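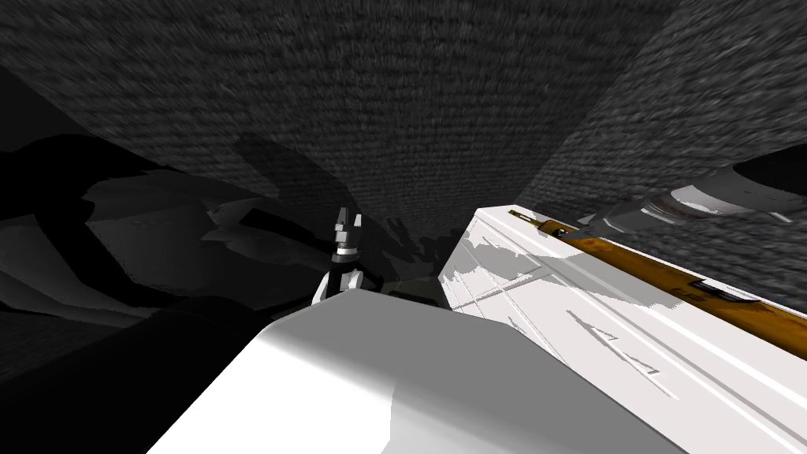
Ticket 268: Reach failures in dark-wall layouts, Skerwood simulator
Project: Starnorura (sim evaluation of reach policies)
Component: renderer / evaluation harness
Opened by: Wellington Damasceno
Opened: 2018-06-10
Severity: medium
Status: resolved, one follow-up open

Summary
The reach policy fails on 51 of 126 evaluation episodes when the layout has the gray stone-textured walls and low fill light. The same checkpoint on the flat-lit layouts shows no comparable drop. The question is whether this is a policy result we can report or a fault in how the layouts are rendered. The results table is on hold until we know.

Environment
Skerwood renderer, current branch. Policy checkpoint from the Guerra training run, not retrained. Camera and arm poses are replayed from file, so every episode can be rendered again from the same state.

Symptoms
1. The gripper is small in the view, near the center, pointing up. The large white body in the foreground hides its base, and only the fingertips, the dark band at the wrist and part of the housing are left to work with.
2. The left side goes close to black. The dark shapes behind the gripper are near the same value as the dark parts of the gripper itself.
3. The white structure on the right, the one with the orange-brown strip along its edge, carries blotchy gray shadow patches near its far end. The foreground body is smooth. Both are brightly lit.
4. The position estimate for the fingertips jumps between consecutive steps in the failed episodes. It does not drift.

Log

Entry 1. Replayed the 51 failed episodes with the policy disconnected and the recorded actions fed straight to the arm. Joint states match the original log. Physics and control are ruled out.

Entry 2. Replaced the stone texture on both wall planes with a plain gray of the same mean value and left the lights alone. The estimator still jumps. The texture may contribute but it is not the main cause. Note for anyone repeating this: the override has to be set per plane. Setting it on the parent is silently ignored.

Entry 3. Restored the texture and raised the fill light until the left region had visible detail. Jumps stopped on most of the replayed episodes. This only shows that brighter images are easier, and we knew that. It can't go in as a fix because low light is the condition under test.

Entry 4. Looked at the shadow patches. Their outline changes when the shadow map resolution changes, with no change to geometry or lights. A real shadow boundary should get sharper or softer at a higher resolution but keep its general shape. These move. Suspect depth bias.

Entry 5. Comment from the Wuvden side (they maintain the shadow pass): the default bias was tuned for small tabletop layouts. With large wall planes the light's depth range stretches and the same bias value becomes too small, so surfaces start to shadow themselves. They suggested scaling the bias with the depth range and sent a patch.

Entry 6. Applied the patch. Patches on the white structure are reduced but not gone. What remains now holds its shape across shadow map resolutions, so I am treating it as a cast shadow. I have not traced which object casts it.

Entry 7. Full rerun, same checkpoint, same seeds, same light levels. Failures went from 51 to 25 out of 126. No episode that passed before the patch fails after it.

Entry 8. Checked the remaining 25 by hand. In all of them the fingertips sit in front of the dark region at the step where the estimate first goes wrong. I moved the camera sideways in replay to put the lighter gray wall behind the tips and the estimate recovered. That is a contrast limit in the policy's vision input and counts as a legitimate result.

Cause
Two separate effects were mixed in the original number. One is self-shadowing from a fixed depth bias, a rendering fault. The other is low contrast between the gripper and a dark background, a property of the policy. Only the second one belongs in the table.

Resolution
Bias scaling merged. The dark-wall row will be reported with 25 failures, and the methods section will say that the shadow bias depends on scene depth. The pre-patch runs stay in the archive under their old tag — please do not average them with anything.

For other users of these layouts
If your runs use the wall planes and were rendered before the merge, render them again from the saved states. There is no need to rerun the physics. Quick check: render one step at two shadow map resolutions and take the difference. If shadow outlines on flat white faces change shape, you have the old bias.

Follow-up (open)
Add background value behind the fingertips as a logged variable, so that contrast can be reported next to light level. At present the harness only stores light level, and two episodes at the same setting can look very different to the policy. Assigned to Wellington Damasceno, target November.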